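Coral bedspread: what pillowcases, and how do you stop using the bed as a shelf?
Forum: Bedrooms and Bedding

doucette68
Posted 5 February 2019

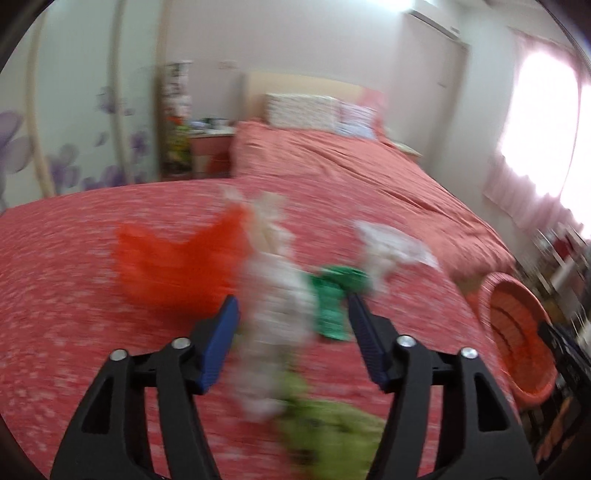 Guest bed, bags and all. Headboard end is at the back.

I have two questions. The bedspread is coral with small white specks and I like it. The pillowcases don't match it or each other. One is white with a small red print, the other is pale with a bit of blue and red. Do I buy plain white or leave it alone?

Second question. Everything that comes into the house lands on this bed. Plastic bags, packets, cloths, tissues. I clear it and by the weekend it's covered again.

wosudel
Plain white. A speckled spread and two prints is too much on one bed.

Thierry Barbier
Disagree with wosudel. The red print goes fine with the coral. I'd change the other one and keep the pink cushion.

stivley_122
Pillows are the small problem. Put a hook on the back of the door and hang one bag there for all the other bags. When it's full, it goes to the store recycling bin. Cloths go straight to the wash.

doucette68
There is a hook but my robe is on it. I could move the robe.

wosudel
A hook won't do it. I had three hooks and still used the bed. What worked for me was a bench in the hall, 18 inches deep. Stuff gets dropped there and I have to walk past it.

stivley_122
Then you have a messy bench.

wosudel
Yes, and a clear bed. My sister stays every August and she can lie down now.

trilteo
Does the spread wrinkle a lot? I see folds toward the far end. Mine was the same until I stopped folding it over the footboard at night. Now I roll it.

doucette68
It wrinkles if you look at it. Cotton, I wash it warm and line dry. I'll try rolling.

Thierry Barbier
Take it off the line a little damp and pull the corners. No need to iron.

doucette68
OK. Moving the robe tonight. Still undecided on the pillowcases.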